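Open Doors at Clutton: an afternoon with the people who teach robots to pick up plates

The parking at Clutton is terrible. Get that out of the way first. Two open-day signs, both pointing at the same hedge, and by the time I found the side entrance the first tour had gone up without me. February, rain coming in flat off the fields. Somebody handed me a visitor sticker and a coffee and said catch them up, they're only at the welding cell.

So, the welding cell. Big orange arm behind glass, sparks, kids with their noses on the window. It's the thing everyone comes for and it's the thing Clutton has been doing longest - brackets and seat frames for a firm over in Fledden, same part all day, same path all day. Impressive for the first ten brackets. The guide knew it too and kept us moving.

What I wanted was upstairs. Clutton rents out its top floor to a small outfit called Plukemstead, who are trying to get machines to do the boring, fiddly stuff. Clear a table. Load a cart. Put the plate on the tray and the tray on the crate and push the lot somewhere else without dropping it. Any ten year old can do it. Robots mostly can't, or not twice in a row in a room they haven't seen before.

Their way in is to skip the robot, at least at the start. A person does the job, holding a gripper in each hand, same sort of fingers the machine will end up with. Everything the hands do gets recorded. Do it enough times and the software has something to learn from. No programming the path by hand, which is how the welder downstairs got its orders.

I thought this would be quick to watch. It is not quick to watch. One run of the cart job, then everything back where it started, then again. Slightly different spot for the cart. Again. The whiteboard by the door had the day's target at 200 runs and when our group came through it stood at 153. Nobody looked worried. Nobody looked thrilled either.

The talk was better than I expected, mostly because the woman giving it had clearly done the job herself for months and had opinions. You slow down, she said. Everyone comes in grabbing things the way they would at home, and the first thing they learn is that their own fingers have spoiled them. No feeling in the tips. You can't tell if you've got the rim of a plate or just the air next to it, so you look, and you keep looking, and your neck hurts by lunch.

Somebody at the back asked about the checkered blocks on the grippers. Markers, she said. The software finds the pattern and works out where each hand is and which way it's tilted. Lose sight of them too long and the run may have to be binned. So you also learn to keep your wrists in plain view, which feels odd for the first week and then you catch yourself doing it at the supermarket.

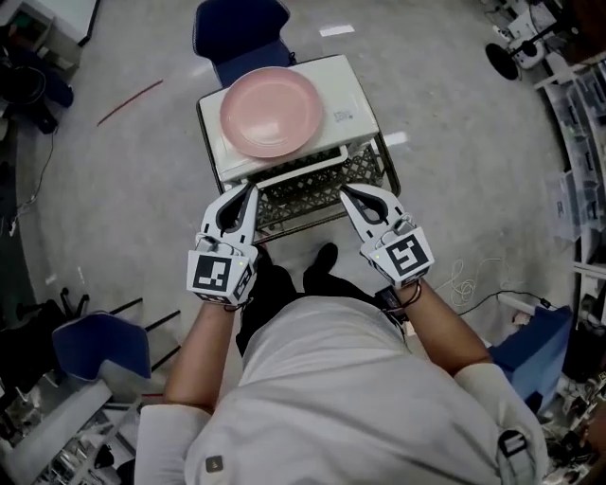

Then the question that always comes, which is whose job is it going to take. A man in a Fledden cap asked it, not rudely. The answer was longer than he wanted. Their first customer is Echevarría, a catering company with canteens in three counties, and what Echevarría wants is help with the trolleys after the lunch rush, when they can't get enough staff for love or money. That was her version. He nodded but I don't think he was sold, and I'm not sure I was, completley.

They let visitors have a go at the end. Spare pair of grippers, a bench, a few plastic cups to stack. Four minutes each, line out the door. A girl in front of me got 4 cups up and took a bow. I got 2. The second one I crushed a bit getting it there. The grip is heavier than you'd think, and the squeeze comes from the whole hand, so the harder you concentrate the tighter you hold - bad news for cups.

Did they show a robot doing the cart job? They did, on video. It was slow and it paused before the plate for what felt like a week, and then it picked it up, and the room clapped. No live demo. I asked, and was told the arm was in pieces for a new wrist joint and might be back for the summer open day. Might.

Back down through the welding cell on the way out, still going, same bracket. The tea urn had run dry and the biscuits were down to the plain ones. I asked at the desk how to get on the list for the next visit and was given a form with the wrong year on it, so if you want to go, ring them instead. Tours start at 2 in the afternoon, upstairs included, and wear shoes you dont mind getting muddy between the hedge and the door.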